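Nudari parcel cell: hand covers, wrist sleeves and service parts

Product group: Handling / Waybill stations
Supplied by: Dostow
Page last revised: June 20, 2019

Overview

The Nudari cell takes single parcels from a chute, turns them so that the waybill is uppermost and sets them down at a reading station. It is delivered with one arm, one jointed hand, one wrist camera and the Prudent controller. Everything on this page applies to the hand end of the arm, from the wrist flange forwards. The chute, the guarding and the outfeed belt have their own pages.

The hand is the part of the cell that needs the most attention. Cardboard dust, label backing and tape adhesive collect in the finger joints, and a hand that has picked up enough of it will close slowly and release late. Most of the calls we take about missed placements are cleared by cleaning the hand and fitting a fresh cover.

Order numbers

Film cover, clear, pack of 11: GK-319
Wrist sleeve, corrugated, with two clamps: GK-1217
Finger joint service kit, per hand: on request
Cover clip, spare: on request

The film covers and sleeves are made for us by Gökçe. Kitchen film and cut-down parcel bags have been tried by several sites. They slip forwards over the knuckles and can be drawn into the joint when the hand closes.

Film cover

The cover goes over the back of the hand only. The fingertips stay bare, as the grip settings in the controller are for bare tips. A cover pulled down over the tips will give false contact readings, and the hand will stop short of the parcel.

Fitting:

Park the arm in the service position and lock out the controller. Open the hand fully by the manual release. Lay the cover over the back of the hand with the slit side towards the wrist, push it well back and close the clip. Leave some slack over the knuckles. Close and open each finger once by hand and check that no film is caught. If the film is tight when the fingers are curled, take it off and start again.

The cover is a consumable. Replace it when it has torn, when it has gone cloudy in front of the wrist camera, or every 1000 cycles in a dusty hall. Do not wash it.

Creased film is normal and does not affect the work. Film standing up in the camera's view does – the software can take a bright fold for the edge of a parcel. After fitting, open the live view on the controller and move the arm slowly through the placing path. If a highlight from a window or lamp sits on the film at any point on that path, press the fold flat or turn the cover slightly on the hand.

Wrist sleeve

The corrugated sleeve keeps dust out of the wrist bearing and protects the cable loop. It must be able to open and close along its whole length. A sleeve that has been clamped with a twist in it will wear through on one side, usually near the front clamp.

Slide the rear clamp on first, then the sleeve, then the front clamp. Tighten the rear clamp. Turn the wrist to its mid position and let the sleeve find its own line before tightening the front. Run the wrist to both ends of its travel at slow speed and watch the ridges. They should spread evenly.

Wipe the sleeve with a damp cloth. No solvents, no compressed air into the ends.

Finger joints

With the cover off, brush each joint from the palm towards the tip. Check the bolt heads for movement with the key supplied. Do not retighten a bolt that has turned: remove it, clean the thread, apply fresh locking compound and refit to the value on the card inside the controller door. Finger calibration is needed after any joint bolt has been out. It is not needed after a cover or sleeve change.

If a finger hangs lower than its neighbour with the hand open and the power off, the return spring is tired. Order the service kit.

Reference position at the reading station

After work on the hand, the reference position must be checked before the cell goes back to automatic. Jog the arm at slow speed until the longest finger is just above the top edge of the station, then compare the camera view with the one stored at commissioning. The printed scale on the station label is a convenient check in that view. It should be sharp, and its position should match the stored view. If it has moved, the camera bracket has probably been knocked during cleaning. Reset the bracket first and repeat the check. Correcting the offset in software with a bent bracket only hides the fault.

The camera is mounted on its side, so the view is turned as well. Leave it that way. The controller rotates the data internally, and turning the bracket will upset the path.

Station labels are supplied in Chinese as standard. The wording asks for the waybill to be placed facing up. Other languages can be ordered with the cell or later, with the same scale in the same place.
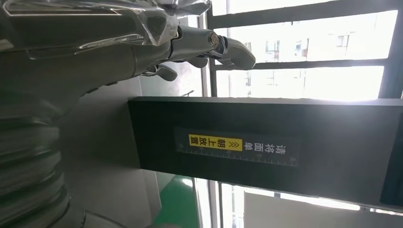

Birsen Ağca asks whether the check can be skipped when only the film has been changed, as her shift changes covers at every handover and the jogging takes longer than the cover does. Our reply: yes, provided the clip was the only fastening touched and the live view is clear of film along the placing path. If the hand was leaned on, or the camera cable was unplugged for any reason, do the full check.

Daylight

Cells placed beside windows can lose contrast in the middle of the day. A blind is the simplest cure. Exposure can be lowered in the controller, but the same setting then has to serve in January at the end of a late shift. We suggest the blind.

Storage and delivery

Store covers flat, in the carton, away from heaters. Sleeves may be stored compressed but not folded. Covers and sleeves are normally held in stock and ship in around 11 working days when they are not. Joint kits are made up to order and need the serial number from the wrist flange.

Contact

Spare parts: Mieke Peeters
Service and calibration: Darcy McKinnon
Please quote the order number and the software version shown on the controller start page.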